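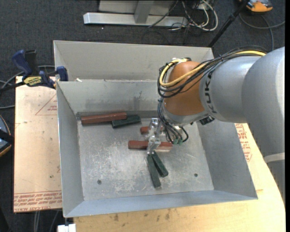 Two readers of the previous edition asked whether the blocks may simply be tipped into the bin in one go, and whether it matters if red and green end up mixed. They may not be tipped, and the colors may be mixed freely. The section has been reworded to make both points clear.

Reading time: 4 minutes

4. Preparing the Sheet-Metal Bin and Blocks

4.1 Scope

This section covers the inspection, loading, and routine care of the Drusine open bin and the Furitach block set. It applies to every bin issued by Destolport, including bins that already show scratches on the floor. Bins fitted with a Sfeir liner are covered in Section 6.

4.2 Before You Begin

Have the following at hand:

- the bin, placed on its stand with the tall rear panel at the back
- the block set, reddish-brown and dark green
- a soft, dry cloth
- a hand brush
- work gloves
- the loading record

CAUTION: The upper edges of the bin are sheet metal. Wear gloves when lifting the bin or reaching over the rim.

CAUTION: Lock out all powered equipment at the station before placing your hands inside the bin. Follow the lockout procedure in Section 2.

4.3 Inspecting the Bin

1. Look along the rim and remove any paper scraps, tape, or label backing. Small pieces left on the rim tend to drop onto the floor of the bin during loading.

2. Brush the floor from the rear wall toward the front. Collect the debris by hand. Do not blow it out with compressed air.

3. Wipe the inner walls with the dry cloth. Dark smudges that do not come off may be left in place.

4. Run a gloved hand over the floor. Surface scratches and scuffs are normal wear and need no repair. A raised burr or a dent deep enough to hold a block at an angle must be reported before the bin is used.

5. Press down on each side of the bin in turn. If it rocks, adjust the feet of the stand and repeat.

NOTE: Heavy scuffing in the center of the floor is expected in bins that have been in service for some time. It does not affect the use of the bin.

4.4 Checking the Blocks

1. Set out the blocks on a clean surface. A standard load is six blocks, three of each color.

2. Check that each block measures 170 mm in length and 40 mm in width. Set aside any block that does not.

3. Examine the corners and long edges. Blocks with chipped corners may be used for practice loads only.

4. Wipe off dust. Do not use solvent, polish, or wax.

4.5 Loading

1. Place the first block toward the rear of the bin, leaving a finger's width between the block and the wall.

2. Add the remaining blocks one at a time, lowering each by hand until it rests on the floor or on another block. Do not drop or throw them.

3. Vary the direction of the blocks. A standard load is a loose arrangement, and blocks may lie at an angle or overlap.

4. Confirm that no block stands on end and that none rests on the rim.

5. Withdraw your hands and tools, then enter the load in the loading record with your initials and the time.

NOTE: The order of colors is not significant. Where a work instruction calls for a particular color to be placed first, that instruction takes precedence over this section.

CAUTION: Do not exceed the standard load. Extra blocks make the lower ones difficult to reach and may mark the side walls.

4.6 Care and Storage

Clean the bin at the end of each shift and again after every 600 loads, when the feet of the stand must also be checked for tightness. Store the blocks flat in their carton, away from direct heat. An empty bin may be left on its stand overnight. Do not stack bins or use them to carry other parts.

Replacement blocks are ordered in full sets under part number 187. Return damaged blocks to stores with the set they came from, and mark the carton "incomplete" until the new set arrives.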